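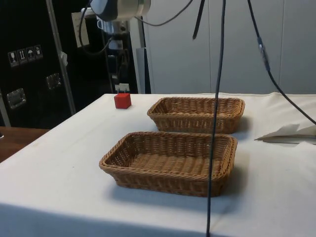 Both wicker trays and the red block on the white cloth, bench 12.

2021-02-22

Basket day! I finally got the two wicker trays onto the bench next to each other, long sides running left to right with a strip of cloth between them. I'd been putting it off since December, when we ordered them for the Plesuvano shelf display and then went and built the display around something else.

First thought: I like them a lot more than the Loteck plastic ones. The braided rim is nice to get your fingers under, and the sides flare just enough that you can reach in without scraping your knuckles (the plastic ones got me every time). Not sure yet how the weave will hold up to being wiped down. I'll try a damp cloth on one and leave the other alone, then compare.

The tablecloth needs an iron, or swapping for the heavier one in the Lamptey box. There's a crease going diagonally right across it and a few gray specks I'd like gone before we do the catalog shots. White does show off the tan really well though, so I'm sticking with white. The crumpled stuff on the right side still has to be folded and put away – my job, I know.

Red cube stays out of the baskets for now, over on the left near the back. I want to see it against the wicker next, front tray first and then the rear one.

Stock codes for the labels: 1021 and 1891. Verkasby wants them on string tags, tied through the rim and not glued. Need more string!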